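Home | News | Opinion | Food | Letters

In praise of doing the dishes by hand

By Haris Obradović
25 November 2015

Print | E-mail this | 46 shares | 13 comments

My sister-in-law in Werotham just paid 600 dollars for a dishwasher, and she loves it, and I am happy for her (mostly). But I keep getting asked when I'm going to buy one too, so let me get this off my chest: I like washing dishes!

I like the hot water. I like having a reason to stand at the window for a while after dinner, when the kids are arguing over the TV and I have the perfect excuse not to referee. My best conversations with my father happened at a sink, him washing, me drying, both of us looking straight ahead, which made it a lot easier to say things. Try doing that next to a machine that sounds like a truck on gravel.

And yes, I've heard the one about saving water. Fine, maybe so. I fill one basin and I don't leave the tap running, and I sleep just fine.
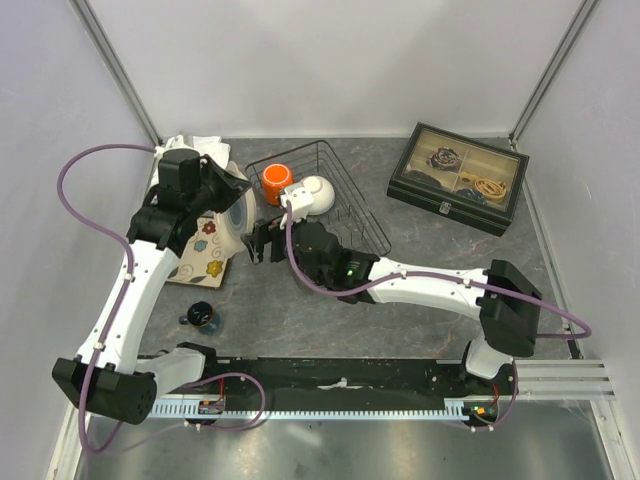

A round plate held over a dark, marble-patterned countertop, with a robot arm on either side.

What bugs me is the idea that any chore is time stolen from you. Stolen for what? I know what I'd do with the extra minutes, I'd look at my phone. So keep your racks and your little tablets, and when you come over, grab a towel. You're drying.

Print | E-mail this | Read 13 comments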